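Toprak quilt drive passes 2,000 donations

July 2020 – The town's winter bedding drive has taken in 2,000 quilts and blankets, organizer Selina Berchtold said. 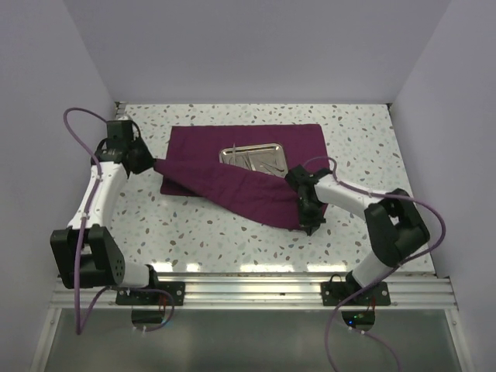 Drop-off hours extended

The collection point on Wurnar Street will now stay open until 8 p.m. Donations should be washed and folded. Pillows and electric blankets cannot be accepted.

Of the items received so far, 1,477 have gone to families in Toprak and 237 to the shelter in Himia. The rest are in storage and will be given out in November.

Clyde Hutchins, who runs the shelter, said it still needs 30 crib-size quilts – any color or pattern.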